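Odds-and-ends bin
From the Ollard Household Encyclopaedia, section 2: Storage and its failures

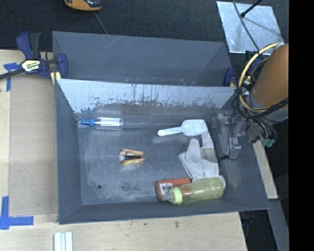
What is an odds-and-ends bin?
An open container kept for small objects that have no other agreed place in a house, shed or office. It is also called a bits bin, a catch-all or, in households where standards have been abandoned, "the thing".

The odds-and-ends bin is related to the kitchen third drawer but differs from it in several respects. A drawer can be shut. The bin has no lid, or had one that now lives under a pot plant, and its contents are on permanent display to visitors. Against that, a bin can be carried to another room, and many owners regard this as a form of tidying.

Construction

Most bins in domestic use are moulded plastic. Grey is favoured because it doesn't show the dirt, a claim that survives only until the first scuffs appear. Some models are divided into two compartments, commonly of unequal size. The maker's intention is that the owner will sort. In practice the larger compartment takes everything and the smaller one is saved for a purpose to be decided later, so that it may stay empty for years while its neighbour overflows.

Sloping dividers are a matter of dispute. Supporters say they guide small items down to the floor of the bin, where fingers can reach them. Opponents say the items were going there anyway. The Plosteo pattern, with a steep divider and a rounded front lip, is the usual recommendation for sheds. The Camamberg pattern is deeper and better looking, and things put into it are seldom seen again.

Typical contents

The contents of a bin are defined by exclusion. Cutlery goes with cutlery and screwdrivers go, in theory, with screwdrivers. What is left over arrives in the bin singly and without introduction. A small clear bottle with a blue cap and a narrow tip may lie a hand's breadth from a white plastic scoop, and neither has any business with the staple remover in the middle of the floor.

The scoop is a fixture of the type. Scoops enter the house inside tubs of powder and outlive the powder by decades. Since each was made to suit one product, no surviving scoop measures anything its owner now buys, and it is kept in case this changes.

The staple remover is found in homes that no longer own a stapler. Its jaws make it the least pleasant object to meet when groping about without looking, and experienced owners learn to approach from the side.

Gloves are a special case. The fabric glove enters the bin as one of a pair and is recorded thereafter as a single. A loose glove also takes up more floor than its usefulness warrants, fingers going in all directions, and will hide anything smaller than itself. A search of the bin should begin by lifting the glove.

Feeding bottles, small boxes and their kind make up the balance. A box in a bin is a container within a container, and it is considered poor form to open it in front of guests.

Wear and cleaning

The floor of a working bin acquires a cloudy, scratched finish which no product will shift. Streaks and worn patches tend to gather low on the divider, where objects strike it on the way down. The damage is cosmetic. Warm water, dish soap and a soft brush will deal with the grit, and the bin should be left upside down on the lawn until the owner remembers it. A bin with a hole in its floor drains nicely, and also loses panel pins.

Emptying

The Rivas method, named for the street where it was first tried, calls for the whole bin to be tipped onto an old towel each October. Every item is then put in its proper place, given away or thrown out. The method makes no provision for items whose proper place is the bin, and so most of the load goes back in the same afternoon, though in a slightly different order. A stricter version allows only 2 items to return. It has few followers.

Owners who can't face the towel may prefer the one-handed cull, carried out while waiting for the kettle. A single object is removed and a decision made about it before the water boils. Where no decision is reached the object goes on the windowsill, for which see Windowsills, accumulation on.

Collectors

There is a small trade in older divided bins, chiefly at garage sales, where they are priced as empty and sold full. Buyers are advised to look under the glove.

See also: Biscuit tins (sewing); Drawers, third; Keys, unidentified; Lids.

Entry last revised Wed 9 February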